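Filed under: Workshop notes > Networks and monitoring

March 18, 2022

Alert cleanup on the Vistley account, second pass.

Started from the export Nasrin pulled out of the ticket queue. The Mudley poller raised 2,880 alerts against the Vistley switches over the period, and nearly all of them closed themselves before anyone opened them. Same check, same two closets, interface down then interface up.

Went through the port list with the floor plan next to it. The flapping ports are almost all desk drops. People undock a laptop, the port goes down, and we get a ticket. The poller template was copied from the Uvell site, where everything on the access switches is a fixed device, so alerting on every port made sense there. It doesn't at Vistley.

Changes made this morning:

- Access ports tagged "desk" no longer alert on link state. Still polled, still graphed.
- Uplinks, access points, door controller and phones alert as before.
- Poll interval on the access switches moved from 60 seconds to 400. Core stays at 60.
- Error counters on uplinks now alert at 800 per interval. This is a guess. Revisit in April when there is some history to look at.

Tagging was the slow part. The port descriptions on the 24-port switch in the rear closet were left over from the old tenant and half of them were wrong. Used the MAC table and lease names to sort out most of it. Three ports I could not place, left them tagged "unknown" with alerting on.

One real problem was sitting in the noise. The uplink from the rear closet has been dropping to 100 Mb and coming back, usually overnight. It was in the queue the whole time as a speed change warning, which we close automatically. Swapped the patch cable at the core end and cleared the counters. If it drops again the next thing to try is the port, then the run itself. Farzad has the tester.

Tried suppressing child alerts when the parent uplink is down. Works in the lab – pulled the uplink on the bench switch and got one alert where it used to send the whole closet. Have not turned it on for Vistley. The parent field is blank on most devices there and a wrong parent would hide a real outage. Needs an hour with the diagram first.

Tabrizi is on the same template. Do not copy the desk tag over without checking, they have card readers plugged into what look like desk ports.

To do: fill in parent fields, take the speed change warning off auto-close for all sites, ask Vistley who has the key to the rear closet now.

Comments

Farzad Bakhtiari: Tester is back on the shelf, battery charged. The rear run goes over the lighting in the hallway, I would look there before blaming the port.

Nasrin Rostami: Auto-close on speed change is off for Vistley and Uvell. Tabrizi still to do. One of your unknown ports is the label printer.

Farzad Bakhtiari: Can we put the old threshold in the notes too, in case we need to go back?

Recent entries

Uvell firewall firmware, rollback steps
Mudley poller: moving the database to the new disk
Tabrizi backup job failing on open files
Spare switch inventory

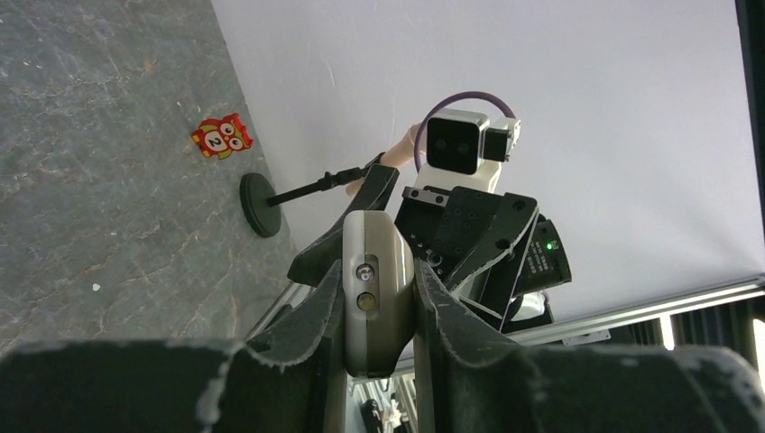
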